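Crabtree Robotics Club: Snack Counter Project Moves to Two Arms

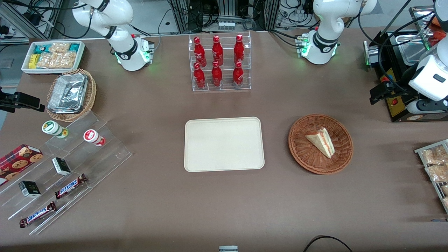
The snack counter is the club's main project through January, and the team has now switched from one arm to two. The task is simple to state: an order comes in, and the arms put the right items on the tray in the middle of the table. Taras Polishchuk, who leads the programming group, started with the Coke bottles on the clear rack. All six have the same shape, and the two rows sit at different heights, so the same grasp has to work at both. The Snickers bars on the stepped stand are next on the list. The sandwich in the wicker basket will come last – soft food needs a lighter grip, and the group is still working on that setting.

The team has logged 673 practice orders so far and wants to reach 1000 before the spring open house. Scores for each session are posted on the board outside the lab.

There are 14 students in the group this term, with room for a few more. New members do not need coding experience. Sign up at the front office or talk to Taras after school.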